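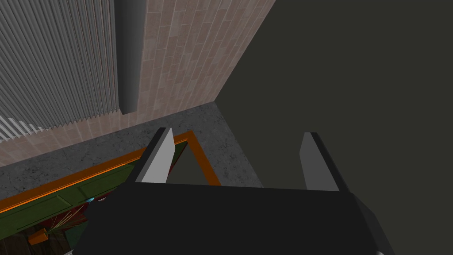 1. Introduction

In winter the town of Bornport has many mornings with fog. The fog comes from the river and stays in the lower streets, while the hill district Gekau is often in full sun. Our group wanted to know how strong this difference is, and if a simple measurement can show when the fog goes away. We worked on this question during February, as part of the course on local weather and climate.

2. Places and instruments

We used two measuring places. The first one is on the roof of the school boat house in Bornport, close to the water. The second one is in a garden in Gekau, 108 meters higher. At each place we put a temperature and humidity sensor inside a white ventilated shield, and a small light sensor on top of a post. The loggers were from Zoltitz and saved one value every 6 minutes.

Before the start we kept both sensors side by side for 3 days. The Gekau sensor showed slightly higher humidity at night, so we corrected its values.

3. Data

After removing bad values, we had 255 hours in which both places gave complete data. Most of the missing hours come from the river place, where the battery became weak in the cold. We changed it two times. One night is also missing from Gekau, when the logger was not started again after reading it out.

We counted an hour as foggy when the relative humidity was very close to saturation and the light sensor stayed low after sunrise. This rule is not perfect. A thick low cloud with drizzle gives almost the same signal, and we had to check such hours against our written notes.

4. Results

On calm mornings after a clear night, the river place was colder than Gekau. The difference was largest shortly after sunrise and became small before noon. On windy days we found the normal situation, with the lower place a little warmer.

The light sensor reacted before the thermometer. In Bornport the light values began to rise while the temperature was still flat. We think the fog layer first became thinner from above, but we have no measurement between the two heights to prove it.

5. Problems and next steps

The post in Gekau stands near a hedge, and its shadow reaches the light sensor in the late afternoon. We did not use these hours. A third place at Benavides Street, halfway up the hill, would help to find the top of the fog. We would also like to add a wind sensor, as our notes on the wind are only estimates made by eye.

Report handed in on Mar 17, 2022.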